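생활공간 정리수납 실습 4주차 강의 메모
주제: 작업대 위 정리 / 작은 부품 다루기

지난주 빠진 사람은 3주차 메모 먼저 읽고 올 것. 서랍 칸막이 얘기는 다시 안 함. 오늘은 서랍 말고 상판. 책상이든 작업대든 위에 뭘 올려두고 뭘 치우느냐.

준비물
- 각자 집에서 쓰는 작은 물건 한 봉지 (나사, 조립가구 남은 부품, 집게, 뭐든)
- 어두운 색 천이나 매트 한 장, 밝은 색 한 장
- 마스킹테이프, 유성펜
- 얕은 쟁반. 깊은 통은 가져오지 말 것. 뒤지게 됨

1. 상판은 보관 장소가 아니다

제일 많이 틀리는 부분. 상판에 올라와 있는 물건은 지금 쓰는 것, 곧 쓸 것, 그냥 거기 있는 것으로 나눌 수 있음. 과제 걷어보면 사진마다 마지막 게 제일 많음. 영수증, 빈 컵, 안 쓰는 충전기. "나중에 볼 것"이라고 적어낸 사람도 있는데 나중에 볼 것은 상판 말고 서류함으로.

나누는 방법은 단순하게. 전부 내린다. 닦는다. 지금 하는 일에 필요한 것만 다시 올린다. 하나씩 골라서 빼는 방식은 권하지 않음. 빼다 보면 다 필요해 보임. 내려놓은 물건은 쟁반째 바닥이나 옆 의자에. 그 자리에서 분류까지 하려고 들지 말 것, 분류는 따로 시간 잡아서.

용어 정리 (시험에 나오는 건 아니지만 과제 쓸 때 통일)
작업면: 실제로 손이 움직이는 자리
대기면: 다음에 쓸 것이 기다리는 자리
빈면: 아무것도 안 놓는 자리. 반드시 있어야 함

빈면 없는 책상은 결국 작업면이 줄어듦. 물건을 잠깐 옆으로 밀 곳이 없으니 쌓게 되고, 쌓으면 밑에 깔린 건 잊어버림. 처음에는 상판의 4분의 1을 빈면으로 잡고 시작. 테이프로 경계 표시해도 됨.

2. 배경색과 물건색

작은 부품 잃어버리는 이유는 보통 바닥색이랑 비슷해서. 흰 책상에 흰 플라스틱 부품 놓으면 있어도 못 찾음. 조립가구 맞추다가 "부품이 모자라요" 하는 경우, 다시 보면 상판 위에 그대로 있는 일이 많음.

기본 규칙
밝은 부품은 어두운 바닥에
어두운 나사, 검은 고무발은 밝은 바닥에
섞여 있으면 매트 두 장을 나란히 펴고 색별로
투명한 부품은 무늬 없는 단색 매트에, 조명을 옆에서

무늬 있는 식탁보는 피하기. 꽃무늬 위에서 나사 찾기 해본 사람은 알 것. 광택 심한 유리 상판도 조명이 비쳐서 눈이 피곤함.
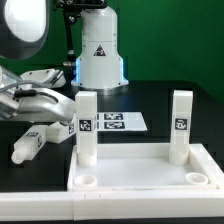

3. 놓는 방향, 표시, 조명

부품은 상자에서 꺼내 놓는 순간부터 방향을 정해둔다. 끼우는 쪽, 돌기 있는 쪽이 어디를 보는지. 검은 상판 위에 흰 부품 두 개 놓은 걸 보면 색 대비 얘기가 바로 이해될 것. 긴 쪽은 끝이 둥근 원통 모양으로 튀어나와 있고, 블록 쪽은 끝면에 흑백 표식이 있어서 어느 면이 어느 면인지 말로 짚기도 쉽다. 집에서는 표식까지 인쇄할 필요 없고 마스킹테이프에 펜으로 점 하나, 점 둘 찍으면 충분. 조명은 위쪽에서 상판으로 떨어지게. 둥글고 면적 넓은 등이 그림자가 부드러워서 작은 물건 볼 때 편하다. 스탠드를 쓴다면 손 반대쪽에 둘 것. 오른손잡이는 왼쪽 위.

표시할 때 자주 하는 실수
- 보이는 겉면에 유성펜으로 바로 씀 → 안 지워짐. 테이프 위에만
- 약자를 너무 줄임 → 일주일 뒤 본인도 못 읽음
- 표시를 아래쪽에 붙임 → 매번 들어서 확인해야 함
- 같은 부품마다 다른 번호 → 같은 건 같은 번호로, 개수는 봉투에

조립 전 배열 순서도 같이 연습. 설명서 순서대로 왼쪽에서 오른쪽. 왼손잡이는 반대로 해도 됨. 다음에 쓸 것만 작업면 가까이, 나머지는 대기면. 한꺼번에 다 펼쳐놓으면 보기에는 그럴듯한데 팔꿈치로 쳐서 떨어뜨림.

4. 선 정리

상판 위로 지나가는 선은 뒤쪽이나 옆쪽 가장자리로 붙인다. 앞으로 늘어진 선은 손에 걸림. 천으로 감싼 선(브레이드 케이블)은 잘 안 꼬이지만 두께가 있어서 클립 살 때 안쪽 지름 확인할 것. 작은 클립에 억지로 밀어넣으면 겉이 헤짐.

꽂는 자리 바로 옆은 꺾지 말고 여유를 좀 주기. 팽팽하게 당겨서 고정하면 보기엔 깔끔한데 커넥터 쪽에 힘이 감. 케이블 타이는 가위로 잘라야 하니까 자주 바꾸는 자리에는 벨크로 끈으로. 멀티탭은 상판 밑에 붙이되 스위치에 손이 닿는 위치. 기어들어가야 꺼지는 멀티탭은 결국 안 끄게 됨.

5. 사례 비교 (수업 중에 나눠준 유인물 참고)

Sumedis 공방: 매트 한 장으로 상판 전체를 덮음. 청소는 쉬운데 빈면 구분이 없어서 오후 되면 경계가 무너짐. 테이프로 선 긋고 나서 좋아졌다고 함.

Brolitus 수선실: 천이랑 단추 위주. 단추를 색으로 나누고 그다음 크기. 처음엔 크기 먼저였는데 찾는 시간이 더 길었음. 손님이 "까만 단추"라고 말하지 "작은 단추"라고는 잘 안 하니까. 분류 기준은 찾을 때 쓰는 말에 맞춘다, 이거 밑줄.

Dromow 모형 동호회: 공용 작업대. 끝나면 상판을 비우는 규칙 하나만 있음. 규칙이 하나라 잘 지켜지는 편. 대신 개인 쟁반을 꽂아두는 선반이 따로 있어야 함. 쟁반 살 돈이 걱정이면 2,000원짜리 얕은 것도 괜찮음. 모서리만 휘지 않은 걸로.

세 곳 다 넓지 않은 공간임. 상판 넓이 탓하는 과제가 매번 있는데 넓이 말고 빈면 비율부터 적어올 것.

6. 수업 중 실습 순서

가. 봉지에 든 것 전부 쟁반에 쏟기
나. 색으로만 나눔 (용도 생각하지 말고)
다. 매트 두 장 펴고 옮기기
라. 방향 맞추기. 긴 것은 전부 같은 방향으로
마. 옆 사람이 말로 설명한 부품 찾아 집기. 손가락으로 가리키면 안 됨
바. 자리 바꿔서 한번 더

마 단계에서 시간 재는 조도 있는데 빨리하는 게 목적은 아님. 못 찾은 물건이 어떤 색 바닥에 있었는지 적는 게 중요. 설명하는 쪽도 연습임. "그거, 긴 거" 말고 모양이랑 끝부분을 말하기. 둥근지 각졌는지, 어느쪽을 보고 있는지.

쏟을 때 쟁반 밖으로 튀는 것 주의. 바닥에 떨어진 나사는 그때그때 줍기, 실내화 밑창에 박힌다.

7. 과제

집이나 직장 작업대 한 곳. 정리 전후 사진 각각 한 장, 같은 위치에서 찍기. 작업면/대기면/빈면을 손그림으로 표시. 못 버린 물건 목록 3개와 이유. 이유는 한줄이면 됨. "아까워서"도 이유로 인정함, 대신 어디로 옮길지 같이 쓸 것.

분량은 A4 한 장 이내. 사진은 용량 줄여서. 저번에 파일이 너무 커서 안 열린 게 몇 개 있었음. 파일 이름에 조 번호 꼭.

제출은 수업게시판, 다음 수업 전날 19시까지. 늦으면 메일로라도 보내되 제목에 4주차라고 써주세요.

참고 읽기
Reisinger 자료집 작업면 장. 앞부분 역사 얘기는 건너뛰어도 되고 표랑 뒤쪽 그림만. 복사본은 강의실 뒤 책장 둘째 칸에 있음, 보고 나서 제자리에.

다음 주: 선반 높이와 손 닿는 범위. 줄자 가져오기. 편한 옷, 팔 올렸다 내렸다 많이 함.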